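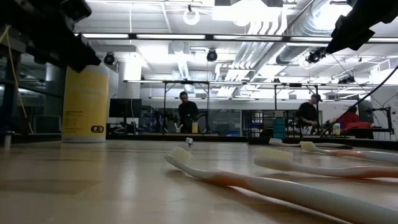
3.2 Collection of demonstrations

Muchen Zeng
Gidside Robotics Laboratory — December
Shares 5 | Comments 0

Demonstrations for the household subset were gathered at the Gidside site over a single collection period. Each station consists of a tabletop, two arms and a fixed camera, and several stations operate in the same room at once. The arrangement was inherited from the earlier Ziscombe programme and was retained so that the two sets of recordings could be compared without correction for viewpoint.

The objects were chosen from items that a person would ordinarily handle at a bathroom or kitchen bench. Figure 3 shows one station with toothbrushes and a tall yellow and white canister on the table, and further stations behind it. Toothbrushes were of particular interest. The handle is narrow and often curved, the mass is low, and the bristle head can support one end above the surface, so that a grasp planned on the assumption of a flat object tends to close too high or to push the brush away. Canisters present the opposite difficulty: they are easily located, but they occupy much of the workspace and can obstruct the approach of one arm to objects behind them.

Operators controlled both arms directly and were given a written task statement before each session. The statement named the objects and the required end state but did not prescribe an order of actions or a preferred arm. We considered a stricter protocol and rejected it after the pilot, in which scripted sessions produced trajectories of very similar shape and the resulting policy failed whenever the first object was displaced. Under the looser protocol the same operator would often vary the approach between consecutive episodes, and this variation was kept in full.

Starting positions were set by hand. The operator was asked to alter the placement and orientation of at least one object between episodes, including positions in which items lay close together or one partly obscured another. No template was used. A placement was refused only where an object could not be reached by either arm.

The target was 300 episodes for each task, of which 100 were reserved for evaluation and withheld from training. Episodes were divided by session and not at random, as consecutive recordings share lighting, operator and much of the object layout. An earlier random division had given evaluation scores that could not be reproduced on a new day.

Recording was managed with Wiegand, the laboratory's own session logger, which stores joint positions, gripper commands and video against a common clock. Clock drift between streams was checked at the start and end of every session. Where drift was found the whole session was set aside — partial recovery was attempted early on and proved more costly than repeating the work.

Failed attempts were labelled and retained. An episode was counted as a failure if the end state was not met within the time limit, if an object left the table, or if the operator stopped the arms. Episodes in which a grasp was missed and then recovered were counted as successes, with the recovery segment marked separately. In the toothbrush task these segments came to 71, and they are used in the ablation reported in Section 5.

Labelling was carried out in Wiso by two annotators working independently. Disagreements most often concerned the moment of contact, which is difficult to judge from video when the gripper fingers hide the object. In such cases the gripper command signal was taken as the reference, and the annotation was amended to match it.

Neighbouring stations were not screened from one another. People, moving arms and duplicate objects therefore enter the background of many recordings. We made no attempt to mask these regions before training, although their effect on object localization is examined in Section 4.3.

Figure 3. Collection station at the Gidside site, with other stations in the background.

Correspondence: Muchen Zeng, Gidside Robotics Laboratory
© Gidside Robotics Laboratory. All rights reserved. | Back to top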